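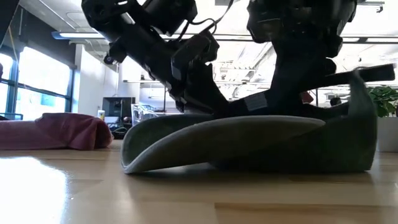

¿Con qué frecuencia debe revisarse el par de apriete de los tornillos de la base en una célula de dos brazos?
Cada 389 horas de funcionamiento, además de una comprobación tras cualquier desmontaje de un brazo.

Memoria del proyecto: Puesta a punto y mantenimiento de la célula bimanual Serance
Departamento de Automatización, Escuela Técnica de Clomport

1. Objeto

La presente memoria recoge el procedimiento de montaje, ajuste y mantenimiento preventivo aplicado a la célula Serance durante el segundo semestre del curso. La célula se destina a la manipulación de prendas textiles de pequeño tamaño. Quedan fuera del alcance del trabajo la programación de las tareas y el entrenamiento de los modelos de control.

2. Situación de partida

En marzo, el registro de averías contenía siete incidencias abiertas. La mayor parte correspondía a holguras en la muñeca y a conectores flojos en el cableado del antebrazo. El contador interno indicaba 1844 horas de servicio, sin que constara ninguna revisión anterior de las pinzas.

3. Trabajos realizados

Se desconectó la alimentación y se revisó el cableado de ambos brazos, dejando en cada codo la longitud libre que exige el recorrido completo de la articulación. Los conectores dañados se sustituyeron por recambios del proveedor Skoltex. A continuación se repitió la puesta a cero de las articulaciones y se ajustó la altura mínima de las pinzas respecto al tablero.

La verificación se efectuó con gorras de tela. Este material cede bajo la pinza y permite detectar un exceso de presión antes de trabajar con piezas rígidas. 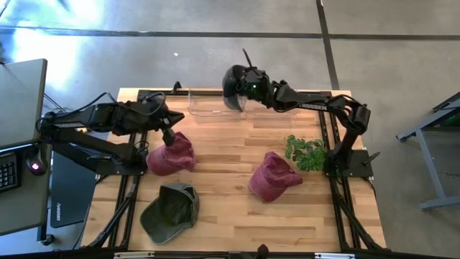 Figura 2. Célula Serance con tres gorras sobre el tablero; la pinza del brazo izquierdo, apoyada en una de ellas.

4. Plan de mantenimiento

Limpieza de los dedos de las pinzas: al término de cada sesión.
Inspección visual de cables: semanal.
Apriete de las bases: cada 389 horas.
Revisión general de articulaciones: a las 3000 horas.

Las intervenciones se anotarán en la hoja Leite, con indicación del brazo afectado y de la lectura del contador.

5. Trabajo pendiente

Continúa abierta una incidencia relativa al ruido en el hombro derecho a baja velocidad. Se propone medir el consumo de dicho motor en vacío y comparar el resultado con el del brazo izquierdo.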